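Plemesmont says its magazine swap will clear the pile. Will it?
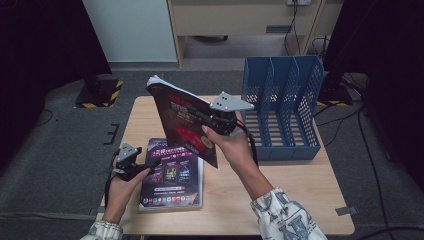
Free table, no sorting rules

Plemesmont's library will put its surplus magazines out for the taking this summer, and it wants residents to bring more of their own. The plan was announced on 12 June 2025 under the name Minja, which the library has yet to explain.

According to the notice, 2,855 back issues are waiting in the basement. Anyone may take as many as they like, with no card and no limit. Anyone may also leave as many as they like, and that is where the arithmetic starts to look doubtful.

A similar table in Bravstead opened last December with the same promise. It closed after 106 days with 3,689 magazines on hand, more than it had started with.

"People are very happy to give you a stack they feel guilty about throwing out," said Gwenllian Edwards, who ran the Bravstead table. "They take home one. Maybe."

Yi-an Bang, who is in charge of the Plemesmont swap, said the comparison was unfair. Bravstead put out mostly old trade titles, she said, and Plemesmont's have brighter covers and more general appeal.

Bright covers may help. They do not settle what happens to whatever is left in the fall, and the notice is silent on recycling costs. Asked who would pay to haul away the leftovers, Bang said the question was "a bit early."

The table will be just inside the library's side entrance during regular hours. Donations should be left flat, not in bags, and newspapers will be turned away.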